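The Big Box Clear-Out, page 2

I said in August that I'd do the sewing and craft things next, and here we are in January, so you can see how quickly I work. The rest of the house is more or less finished. What was left was the back bedroom, with my thread, buttons, ribbon, half-used glue sticks and every odd bit I'd "put somewhere safe" over the years. It took me a weekend and I enjoyed nearly all of it!

A few of you asked on the last page what I keep things in. I'm not fussy. I like a box with a lid, something inside to divide it up, and a colour I don't mind looking at. I've bought dear ones from Brandão and cheap ones from the market, and the cheap ones have mostly lasted just as well (the Fodari one with the drawers is the exception, the runners went in a month).

My rule this time was that everything came out before anything went back. I tipped the lot on to the bed, sorted it into heaps and then went round with a damp cloth, as you wouldn't believe the fluff that gathers in the corners of these things.
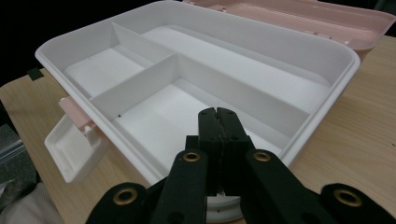
Then came the buttons. I'd been dreading the buttons. I decided to count them, just the once, so I could say I had, and there were 411, of which 154 were plain white shirt buttons. Who needs 154 shirt buttons? I kept a good handful and the rest have gone to my sister, who makes rag dolls and gets through them like peas.

White dividers are lovely for small stuff, by the way. You can spot a pin on them straight away, and dark thread shows up a treat. The drawback is that every speck shows too, so if you're the sort who minds, keep the cloth handy. A long thin section is best for knitting needles cut down for children, crochet hooks, paintbrushes, that sort of thing. Little square ones are for bobbins. And leave yourself one big section with no plan for it at all, or you'll be back to putting things on the windowsill by Easter, I speak from experience.

Pale pink isn't a colour I'd have picked ten years ago, but I've really come round to it. It's cheerful on a grey morning, and it goes nicely with the curtains in there, which are the old Trundemeck ones with the roses (still going strong, I've only turned the hems up twice).

Ribbon is still in a carrier bag. I wound a few yards on to card, got bored and made a cup of tea. If anyone has a good way of keeping ribbon that doesn't involve winding, do please tell me below. Next page will be the wrapping paper and the cupboard under the stairs, and I'm making no promises about when.

Page updated 2020-01-19

Comments (3)

Casimiro Carrasco
For the ribbon, try a kitchen roll holder with the reels stacked up it. Mine's been on the go for years and there's no winding if you leave it on the shop reels.

Maureen T.
154 shirt buttons, I feel so much better about mine! I use an ice cube tray for the tiny ones.

stitchandpip
Do you label your lids? I did all of mine with the Sistura stickers and they've peeled off in the warm.

Contact me | © The Big Box Clear-Out | Back to top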